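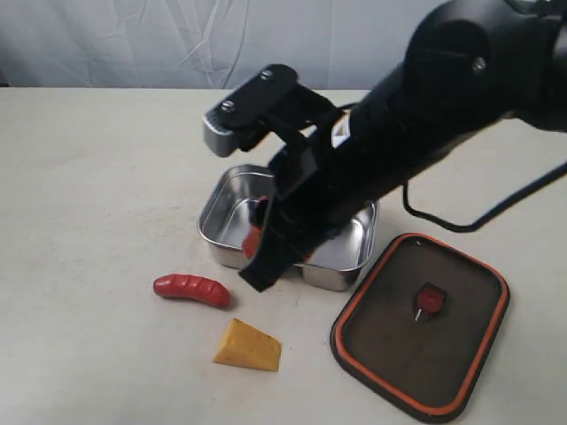 Lulldale Toy Library > Meetings > Minutes

Play kitchen get-together, May 26, 2021

Adoración was in the chair and I took the notes, so blame me for the spelling. We met in the long room at Lulldale with the windows open and the kettle on. Apologies came in from the Tandow branch, who had a delivery to wait in for.

Last minutes

Read and agreed, with one fix. I'd written that the toy stove went to Tejada and it was the toy sink. The stove is still here, behind the door, and I walked into it again on my way in!

Play food

This took up most of the evening. We've been sorting the food by color and it just isn't working, because the children look for a meal (they want "a barbecue" or "breakfast") and no child has ever asked me for a bag of red. So we agreed to go over to meals. The red sausages, the shiny ones with the slanting grooves across the top like real grill marks, go in with the buns and the tongs. I was very pleased about this, as I've been saying it since December.

Adoración asked whether the sausages should have a bag or a proper container. We've got the square stainless steel ones with the rounded corners that came from the Denov cafe when it closed, and I love them. They wipe clean in a second and they look like something out of a real kitchen, which the older kids like. The argument against is noise. A plastic tomato dropped into a steel pan is fine once, but after a whole morning of it you do want to go and stand outside for a bit. We talked about putting a dishcloth in the bottom and decided we'd try it with the barbecue set first and leave the rest in bags until we know.

There was a side discussion about whether a sausage is breakfast or barbecue. It went on longer than I'm willing to write up. Barbecue won, and breakfast gets the eggs and the toast.

Labels

Each meal gets its own number in the loan book, starting with 3171 for the barbecue set. Please write the number on the tag and leave the steel alone, as the marker doesn't come off (I tried, with everything under the sink). Loans on the new sets will be 12 days, same as the puzzles.

Washing

Warm soapy water, rinse, dry on a towel. Please don't put the food away damp, we had that smell last winter and I don't want it back. I said I'd do the first wash myself at home, and Adoración is taking the tongs and the oven gloves.

Money

We have 1000 set aside for new toys this year and haven't touched it. I asked for two more sets of vegetables, as the carrots are looking very chewed. Agreed. Somebody wanted a toy pizza oven and we'll look at prices before anyone gets excited (I'm already excited).

Any other business

The low table wobbles. I've folded some card under one leg for now. The blue apron is missing its ties, and if you have any cotton tape at home, bring it along. Tandow would like to borrow the tea set and we said yes, as long as the lid comes back with the pot this time.

Next meeting will be at Tejada, and I'll send the date when they've told me which evening they can have the room.

Filed under: Minutes & Notes, Play Kitchen, Sorting and Mending

Contact us | © Lulldale Toy Library | Back to top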